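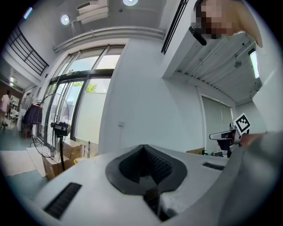
Proltach project, minutes of the method meeting
Last updated: April 2026

Luzius Reisinger presented the result of the Reltow test. From 100 demonstrations, 31 were rejected by the tracking check. He thinks most losses come from fast wrist turns.
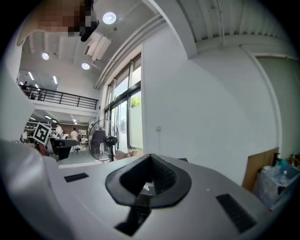
Tracking loss was discussed next. Fuchs proposed to compare views with the marker tilted, as it stands in front of the two people in white, and views with the marker flat. The tall windows let in strong daylight -- we will note the light level for each run.

Decided: 11 new runs per condition, same two grippers. The Punville data stay out until they are checked again.

Comments

Fuchs: Please correct, I proposed nine runs, and 11 was the decision.

L.R.: It is noted. The rejected list is in the shared folder.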